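The Hard Part Is Letting Go

My first try at teaching a robot lasted less than a minute, and most of that minute was me apologizing to it. I'd squeezed when I meant to lift. The arm did exactly what my hand told it to do, and my hand, I was learning, is a blabbermouth.

I had come to Sikcombe, a small training shop on the second floor of an old printing building in Endby, to spend a day doing what its staff do all day long. They show robot arms how to handle things. Sometimes they grab the arm itself and walk it through the move (they call that "hand-leading"), and sometimes they sit a few feet away with a pair of handles and drive it by remote. Every try gets saved, good or bad. Do the same little job 100 times and you've got what they call a set, plus a sore thumb. 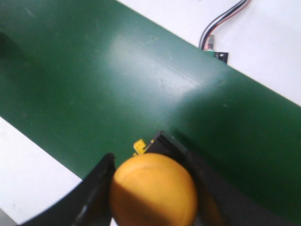
I figured I'd be great at this. I grew up on video games, I can parallel park, I once got a wedding cake up three flights of stairs! But steering somebody else's fingers is a strange feeling, because you lose your sense of touch and have to make up for it with your eyes. You start caring about things you'd normally ignore. With an orange ball pinched between two black fingers over a green conveyor belt, I caught myself holding my breath, as if breathing might knock it loose. My coach for the day, Ha-neul Jeon, told me to go ahead and breathe, and also to quit staring at the fingers and look at the spot where I wanted to end up. Same advice my dad gave me about driving, more or less.

It helped a lot. By lunch I had 20 saved tries, and Ha-neul was willing to keep most of them. She tossed one where I'd stopped halfway to scratch my nose. The robot learns the whole thing, she said, including the pause, and then one day it stops in midair for no reason and everybody stands around wondering what's wrong with it.

That stuck with me all afternoon. You want to be smooth but not fake, and if you fumble a bit and fix it, that's fine. Good, even! A robot that has only ever seen perfect grabs has no clue what to do about a bad one. So some of the sessions are messy on purpose, with parts set down crooked or turned a little, and you just deal with it the way you would at your own kitchen counter.

After lunch we moved on to pushbutton switches, the kind with a fat red mushroom cap on top and a blue block with screw terminals at the bottom. I loved them. They have a front and a back and a right way up, and you can't just grab anywhere and hope.
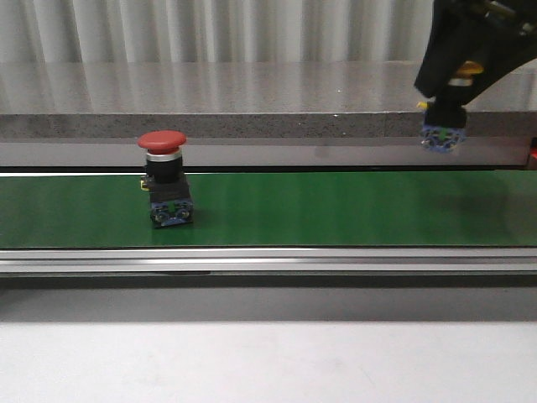 Jelínek thinks people like me worry too much about the grab and too little about the letting go, and that a set full of lovely pickups with sloppy releases is worth next to nothing. I argued for a while, mostly out of pride. Then I watched my own tries played back, and oh boy. I open the fingers the way you'd drop a hot pan.

So I spent my last hour practicing release, over and over: come down, wait for the part to settle, open slowly, back straight out. It's a funny thing to work on as a grown adult. The software they use, Prasudum, draws your hand's path as a thin line, and mine went from looking like a dropped noodle to looking like something you might call a curve. Ha-neul's still looks like she used a ruler.

I drove home with 24 more tries to my name and very careful hands. At dinner I set my glass down so slowly that my husband asked if I was feeling all right.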